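The Brown Tide Line: Getting a Toilet Bowl Clean Without Ruining the Rest of It

Posted 9/30/24 by the Household Desk

Print this page | E-mail to a friend
Shares: 90 | Comments: 3

There is a particular shade of brownish orange that lives at the bottom of toilets in hard-water towns, and if you live in Cladton you'll know it as well as you know your own front door. Guests assume the worst. It's usually limescale that has picked up a bit of iron, and you can pour bleach on it until the cows come home. Bleach takes the colour off the top for a day or two and leaves the crust exactly where it was, ready to go brown again by the weekend.

What you want is acid, and a mild one will do. Start by getting the water out of the way. Push it round the bend with a few brisk shoves of the brush, or bail it out with an old plastic jug that you will then never, ever put back in the kitchen. Tip in 600 ml of white vinegar, or a few spoonfuls of citric acid in warm water (warm, please, as boiling water can crack the pan). Leave it for 90 minutes. Overnight is better, if your household can be trusted to read a note taped to the lid.

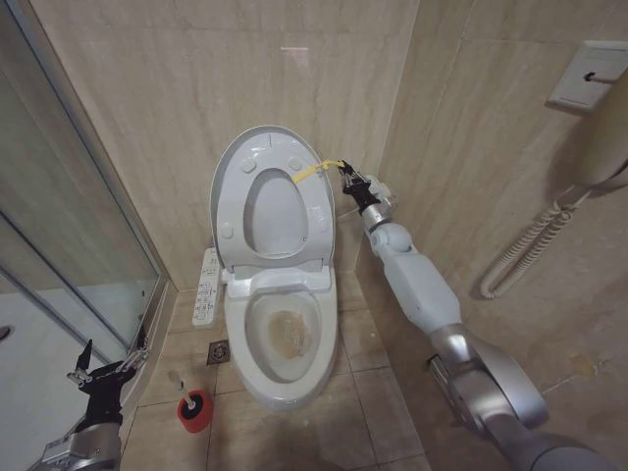
Put the lid and the seat both up before you start scrubbing. The rubber bumpers underneath collect a grey ring of their own, and the hinges are where the real horrors are kept. An old toothbrush gets into both. Wipe the bumpers dry afterwards or they'll leave marks on the seat.

If you've got a bidet seat with a row of buttons down the side, switch it off at the wall first, unless you enjoy surprises. Keep vinegar and anything gritty away from the controls. A wrung-out cloth with a drop of washing-up liquid is plenty. I once sprayed mine directly and it spent most of February convinced that somebody was sitting on it.

For crust that laughs at vinegar, a pumice stick works on glazed china if both stick and china are kept wet. Try a bit you can't see first. Don't use it on plastic or coloured enamel. The Hiebert sort with a handle is worth the extra, in my view, for reasons of distance.

Never mix acid and bleach, not even a little, not even in turns on the same afternoon. The gas is poisonous. Flush twice and leave the bleach for another day.

Then there's the brush. Rinse it in the flush, trap it under the seat to drip for ten minutes, and wash out the holder while you wait. Most people have never looked in the bottom of theirs. Lift the floor drain grate too, if you have one, and pull out whatever is living there.

Comments (3) | E-mail this tip | Print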